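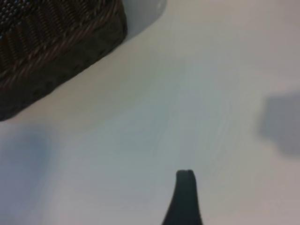 **Levia Allotment Society, Bread & Baking Group**

Thread: Sourdough for the October show, who's in?

**crumbfan:** I've finally got a loaf I'm proud of! 100 g of lively starter, 200 g of wholemeal, the rest strong white, and an overnight prove in the fridge. The crust sang when it came out (if you've heard it, you know). Please tell me some of you are entering the sourdough class this year, it was a bit thin last time.

**oldrye:** I'm in, but wholemeal in a show loaf? Judges want an open crumb. Drop it to 100 g and you'll get much better height.

**crumbfan:** But the flavour! I tried it with less and it tasted of nothing much. I'd sooner come third with a loaf I want to eat.

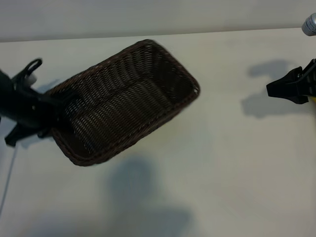
Anyway, height isn't everything, the schedule says "well risen" and mine is well risen. What I can't sort out is the scoring. One long slash opens beautifully, two and it spreads like a cowpat.

**pichon_lane:** Your blade's too upright. Hold it nearly flat and go in quickly. And ignore oldrye, wholemeal is lovely, just give it more water.

**oldrye:** More water and she'll never score it at all! Cold dough, straight from the fridge, that's the trick. 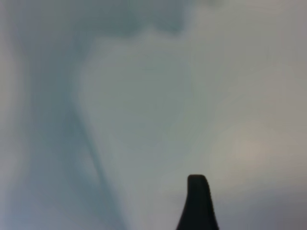
**Kevser Coşkun**, show secretary

So pleased to see this one getting lively! Both loaves would be welcome, the class is open to any flour mix as long as the dough is naturally leavened. Entries need to be whole and uncut, on a plain white plate. Alper Akbulut has the forms, or pick one up at the hut.

**pichon_lane:** Does rye count as sourdough or is it still in with the "other breads"?

**Kevser Coşkun:** Sourdough, if it's raised with a starter.

**oldrye:** Right, I'm entering two then.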